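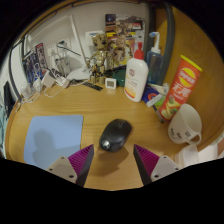 阳台那扇推拉门又卡住了，从去年十一月开始就不太对劲，先是推到一半要抬一下，后来得用肩膀顶，到上个礼拜干脆只能开一条缝，猫能过，我过不去。我家这扇门是前房东留下来的，铝框，双层玻璃，重得要命，型材侧面压着一行小字：Haugland。我坐到书桌前抓起那只黑色鼠标，想着搜一下牌子总能找到配件吧，结果一搜搜到半夜，滚轮都快被我滚出火星子了。这个牌子的老款滑轮早就换了规格，新的装不进旧槽里，论坛上一堆人跟我一样在骂。

先说我自己干过的蠢事，免得你们再走一遍。第一反应当然是喷润滑剂，对吧？我把厨房柜子里那罐油拿出来，沿着下轨道从头喷到尾，当天真的顺滑了，我还得意得拍了段视频发给我妹。过了三天，轨道里糊了一层黑泥，猫毛、灰、不知道哪来的沙子全粘在上面，比之前还难推！后来才知道轨道这种地方怕的就是油，要么用干性的硅喷剂，要么什么都别喷，拿旧牙刷和吸尘器老老实实清干净。

清轨道这活儿我干了一整个下午。排水孔也堵了（原来下框外侧那几个小长孔是排水用的，我住了这么久一直以为是装饰），用竹签捅开，倒了半杯水进去，看着它慢慢从外面流出来，莫名其妙地很解压。可是门还是卡。

于是去问懂的人。Kerstin Tveit 以前在门窗厂做过装配，我们是在一个翻译群里认识的，她让我把门关到只剩一条缝，看门扇边和门框是不是平行。我一看，上面宽下面窄，肉眼都看得出来。她说那就是一边的滑轮塌了，门扇侧面靠下的地方应该有个塑料小塞子，撬开里面是调高螺丝，顺时针转，门会升起来。我找到塞子，转了两圈，没反应，再转，还是没反应，螺丝在里面空转。好吧，滑轮支架断了。
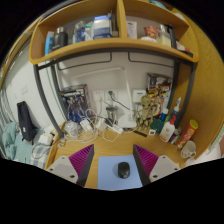
剩下的路就是换滑轮，或者换整扇门。我打电话问了两家。第一家连门都没看，开口就说这种老型号修不了，建议整套换掉，报价2,773，还不包拆旧。第二家是朋友推荐的 Matcombe，接电话的师傅问得特别细：轨道是凸的还是凹的，滑轮是单轮还是双轮，轮子直径多少。我哪知道轮子直径多少！他说没关系，把门卸下来量一下，拍清楚发给他就行。

卸门一定要两个人，这句话我想加粗但是这个博客不知道怎么加粗。我叫了楼下的 Ulla Åberg 帮忙，她个子高，站在里侧托着，我在外侧往上提，先把上框里的防脱块松开，门扇整个往上顶，下边往屋里一带，就出来了。说起来一句话，我们俩在阳台上吭哧了好久，中间还停下来喝了杯茶。玻璃真的沉，别穿拖鞋。

滑轮掏出来一看，一边的支架从中间裂成两半，轮子本身磨得跟个小土豆似的，哪还有圆的样子。另一边倒还好，不过师傅说要换就成对换，不然高低又不一样。量出来直径31毫米，Haugland 原厂没有了，他给我配了 Zarkow 的通用款，支架稍微长一点，得把槽口锉掉一丁点。锉铝屑的时候记得垫张旧报纸，我没垫，现在地板缝里还闪闪发光。

装回去以后我一根手指就能推开，来来回回推了好多遍，Ulla 说再推下去又要坏了。锁还没弄好，门扇升高以后锁钩和锁扣对不上，差那么一点点，得把门框上的锁扣片往上挪。螺丝锈死了，我买了瓶除锈剂正泡着。毛条也打算顺手换掉，原来那条秃得差不多了，冬天坐在旁边腿上总有一股凉风。店里有一种叫 Flila 的，带中间那层胶片，比普通的贵一截，有人用过吗？密封到底好不好，会不会推起来更涩？用过的在下面跟我说一声，我量好尺寸就下单。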